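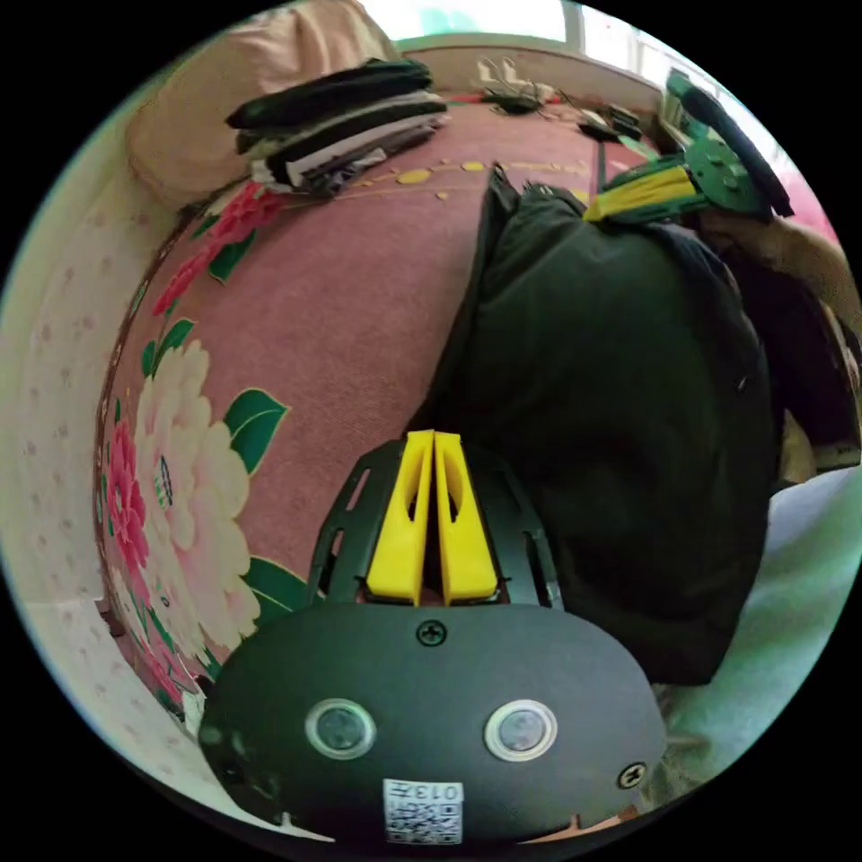 4.2. La désignation des couleurs sombres dans les fiches de tri

Dans la section précédente, nous avons décrit la manière dont les fiches du centre de Diltville sont remplies. Nous passons maintenant à la question de la couleur, qui est, parmi toutes les rubriques de la fiche, celle où l'accord entre les trieurs est le plus faible. Le corpus comprend 1 793 fiches, dont 1 047 portent une mention de couleur écrite en toutes lettres. Les autres utilisent seulement le code à deux chiffres du logiciel Caltiveo, ou bien laissent la rubrique vide. Nous ne traitons ici que les mentions écrites.

Le code de Caltiveo prévoit 11 catégories chromatiques. Il ne contient pas de catégorie pour les teintes intermédiaires, de sorte qu'un vert très foncé doit être rangé soit sous « vert », soit sous « noir ». Le manuel distribué aux trieurs conseille de choisir « la couleur que verrait un client », formule qui laisse, à notre avis, une liberté considérable. La mention écrite sert alors souvent à corriger le code. On trouve ainsi « noir (vert au soleil) », « vert sapin presque noir », « noir un peu passé », et même, sur une fiche d'octobre, « couleur de bouteille ».

Les articles sombres posent une difficulté particulière quand ils sont mous et sans structure. Un manteau suspendu présente de grandes surfaces planes, sur lesquelles l'œil peut se reposer. Un sac de toile ou un vêtement mis en tas forme au contraire des plis, et la teinte se perd dans les creux. Un textile vert foncé, presque noir, à côté d'une surface rose (figure 4) appartient à ce type de cas : la catégorie de l'objet et sa couleur y demandent toutes deux une décision. Dans les fiches, ces deux hésitations apparaissent volontiers ensemble. Parmi les mentions qui contiennent « presque » ou « plutôt », 62 sont accompagnées d'une hésitation sur la nature de l'article, par exemple « sac ou blouson » ou « housse ? ».

Figure 4. Textile vert foncé, presque noir, et surface rose.

Il faut aussi considérer le rôle du fond. Les tables du centre ont été recouvertes à des époques différentes, et leurs revêtements ne sont pas de la même couleur. Or il est bien connu, depuis les travaux classiques sur le contraste simultané, qu'une teinte peu saturée est perçue autrement selon celle qui l'entoure. Nous n'avons pas pu vérifier cet effet dans notre corpus, car les fiches n'indiquent pas à quelle table l'article a été examiné. Les entretiens donnent cependant un indice. Plusieurs trieurs déclarent porter l'article vers la fenêtre avant d'écrire, et l'un d'eux précise qu'il le fait « seulement pour les bleus et les verts, le marron on s'en moque ».

Cette pratique a un coût en temps. L'atelier Takura, auquel le centre revend une partie de ses lots, exige que les noirs soient livrés séparément, tandis que le grossiste Söderlund accepte un lot unique de « foncés ». Les trieurs connaissent ces exigences et règlent leur attention sur elles. Quand un lot est destiné à Söderlund, la mention écrite se réduit le plus souvent à un seul adjectif, et les formes d'atténuation deviennent rares. Le vocabulaire de la couleur dépend donc, dans ce milieu, de la destination de l'objet au moins autant que de son aspect.

Il reste enfin le cas des fiches où le mot « noir » a été rayé et remplacé par « vert ». La correction inverse existe également, mais elle est moins fréquente. Nous y revenons dans la section 4.3, où sont comparées les écritures de la première et de la seconde main.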